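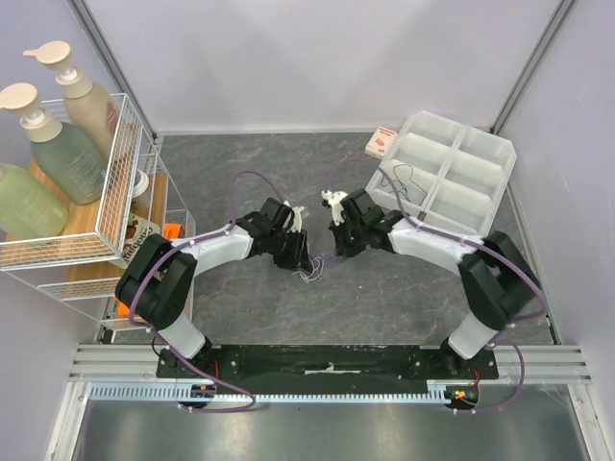 Tidying cables at the front of a small enclosure – how do I use the slotted tray properly?

Catinca Zamfir
posted in Workshop and Bench, 1483 views

Hi all! I've been lurking here since I built my first bench and you've saved me from myself more than once, so I'm finally asking something of my own.

I've got a small enclosure with pale walls, and for the floor I put in a gray marble-pattern panel (I love it, my brother says it looks like a hotel bathroom, we have agreed to disagree). Along the front there's a silver aluminum extrusion rail with a long black base plate fixed on top, and under the plate I have one of those white perforated cable trays with the slotted teeth along the edge.

My trouble is the cables. The purple ones look pretty decent up high where the little white clips hold them, and then they come down to the plate and it all goes a bit wild. The left one curls up near the front edge below the plate like a sleeping cat. The right one comes down past the mounting block on that side, and over there I also have a small circuit board with red wires, so everything wants to be in the same corner. At the left end there's another little bunch of red wiring with an orange connector.

What I want to know:

Do I cut the purple cables shorter or do I hide the extra in the tray? I'm scared of cutting. I've cut things before.

Is the tray meant to have a cover? Mine came without one, or I threw it out with the packaging, which is very possible.

Can the circuit board go inside the tray with the cables or is that a terrible idea?

And how do people keep the floor panel looking nice? Every crumb of plastic and every wire end shows up on the lighter bits of the pattern.

I have one free evening this month and I'd love to do it all in one go. Thank you!!

Magnus Kinnear

Nice panel, tell your brother he's wrong.

Don't cut anything yet. I cut mine short in February and then wanted to move one end of the plate over by the width of my hand, and that was that, new cable. Extra length is fine as long as it lives somewhere. What you've got now is extra length that lives nowhere.

The way I do it is start at the parts that move and work down. Swing everything as far as it goes in every direction, slowly, with the power off, and watch which cable gets tight first. That one decides how big your loops are up top. The loops over your grippers might look messy to you but I'd leave them generous. Only once you're happy up there do you deal with what's left over at the bottom.

At the bottom, lay the leftover in the tray as one long flat fold, out and back. No tight coils. People love a tight coil with a zip tie round it and it looks great for a week and then you need to change one thing and you're in there with the side cutters sweating. Use hook-and-loop strips. I buy the Kuston ones, they're cheap and you can trim them with scissors.

For getting a cable in and out of the tray, pick a gap between two teeth that sits straight under where the cable comes down, and push it through there. If the connector's too fat for the gap you can snap a tooth out, just bend it back and forth with pliers till it gives. Wear glasses, mine pinged off into the kettle.

Yes, slotted tray usually has a lid that clips on along the top. Check which make you have before ordering, they mostly don't swap. I had an Undard tray and bought an Amel lid for it and the thing sat there like a hat on a dog. If yours is tucked right up under the plate you may not have room to snap a lid on anyway, so measure the gap first. I run mine open and sleep fine.

Graciela Quiroga

Agree with nearly all of Magnus's answer, so I'll just take the board and the floor.

Please don't drop a bare board in the tray! The back of it is all little solder points, and you'll be dragging cables over them every time you change something. Put it on short plastic standoffs, on its own little bracket or a scrap of plastic sheet, and leave it next to the tray where you can see it. Give the red wires enough slack that you can pull the connector off with two fingers without tugging on the next one along. While you're in there, label both ends of everything. I use masking tape folded over into a flag, and a fine marker. It's ugly and it has saved me so many evenings.

I'd also keep the left end's wiring at the left end. It's very tempting to bring it all across to one corner so there's "one messy place", and then you have one very messy place and you can't find anything in it.

Now the floor – first question is what your panel is. If it's a printed or film surface, skip anything gritty, skip the melamine sponge (it dulls the shine in patches and you'll only notice when the light hits it sideways) and wipe it with a microfiber cloth that's just damp, with one drop of dish soap in the water. Wring it out well and stay away from the edges of the panel, where water can creep in. If it's real stone then no vinegar, ever. I ruined a windowsill that way.

For wire ends and plastic crumbs, vacuum before you wipe, with a soft brush nozzle, and do the tray too while the cables are lifted out. Tiny snips of stranded copper love to hide between the teeth. I do my trimming over a baking sheet on another table now and the floor stays clean much longer.

One evening is enough if you take pictures before you unplug anything. I'd do the left side completely, have a cup of tea, then do the right.

Ruairi Dunbar

just zip tie it all to the rail. took me 17 minutes. if the rail has a slot you can get clips that push in, Farquharson sell them in bags of 90

Catinca Zamfir

Thank you so much, all of you! Putting the scissors away, then. I hadn't thought of keeping the two ends separate and I was absolutely going to make the one very messy place. I've ordered the Kuston strips and a pack of standoffs, and I'll have a look for a name stamped on the tray before I go lid shopping. Graciela, I'm pretty sure the panel is printed, so damp cloth it is. The melamine sponge is going back to the kitchen.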